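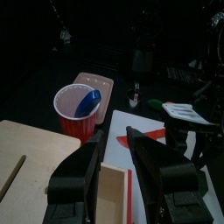 イストソープのロボット研究会社Wekettiは、卓上の食器や小物を片付ける作業を双腕ロボットに学習させる新しい手法をまとめ、3月の社内報告会で結果を公表した。手首に取り付けた小型カメラの映像だけを入力とし、天井や机の脇に固定したカメラを使わない点が特徴だという。

手法の名称は「Vomby」。開発を率いたイマニ・トラン氏によると、従来の模倣学習では、人が遠隔操作で行った一連の動作を最初から最後までひと続きのデータとして学習させることが多かった。この方法だと、途中でつかみ損ねた場合に動作の続きが崩れやすい。Vombyでは操作記録を「近づく」「つかむ」「運ぶ」「放す」といった短い区間に自動で切り分け、区間の境目ごとに手首カメラの映像を見て、次へ進むか、やり直すかを判定する。

学習に使った操作記録は3000件。二本の腕をそれぞれ遠隔操作し、コップやスプーン、ナイフ、皿、木の箱などを黒い布状の面の上で動かして集めた。物の置き方は毎回変え、重なりや隠れも残した。照明を落とした状態の記録も含まれる。ジェイレン・サボー氏は「手首のカメラでは指が画面のかなりの部分をふさぐ。対象が指の陰に入ることを前提に学習させたほうが、結果は安定した」と説明している。

評価では、学習時と異なる配置を8通り用意し、区間の切り分けを行わない従来型のモデルと比較した。コップに入ったスプーンを抜き取って別の容器に移す課題では、従来型が最後まで終えたのは2通りにとどまったが、Vombyは8通りすべてで完了した。途中のつかみ損ねはVombyでも起きており、その多くは直前の区間に戻ってやり直すことで回復したとしている。

一方で課題も残る。平らに置かれた薄いナイフは指先が下に入りにくく、やり直しを繰り返して時間切れになる例があった。暗い場所では黒い小物と背景の区別がつきにくく、近づく段階で止まることもあった。また、区間ごとの判定が加わるため、一つの作業にかかる時間は従来型より長い。レメディオス・ジョレンテ氏は、判定の回数を減らす改良を進めており、つかみ終えた直後の判定は省ける見込みがあると述べた。

共同で評価に当たった機器メーカーのHutchinsは、指先の形状を変えた試作品での追試を予定している。先端を細くした指と、内側に当て物を付けた指とで、薄い物のつかみやすさを比べる。担当のメイリオン・サミュエル氏は「学習の側で補える部分と、指の形で解決すべき部分を分けて調べたい」としている。

Wekettiは、操作記録の一部と区間の切り分けに使うプログラムを研究機関向けに提供する方針。提供の条件は両社で協議中で、希望する機関からの問い合わせは同社の研究窓口で受け付けている。次回の報告では、両腕で一つの物を受け渡す課題の結果を取り上げる。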